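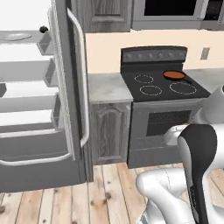 A refrigerator with one door open, showing door bins and interior shelves (computer rendering)

A door bin is a shallow tray fixed to the inner face of a refrigerator door, used to store bottles, jars and other small items. Bins are usually moulded from clear or coloured plastic and hang on lugs formed in the door liner, so that they can be lifted off for cleaning.

Temperature

The door is normally the warmest part of the fresh food compartment. It lies furthest from the cold air outlet and meets room air each time it is opened. Food kept there may be up to 4 °C warmer than food at the back of a shelf. Condiments and soft drinks tolerate this well – milk and eggs less so, although many makers still provide space for them.

Loading

The weight of a full bin acts on the hinges as well as on the lugs. Overloading can cause the door to sag, which opens a gap at the gasket and raises energy use. Most doors swing through at least 100 degrees, and some need around 130 before the interior drawers can be pulled out fully.

See also
Crisper drawer
Door gasket
Food storage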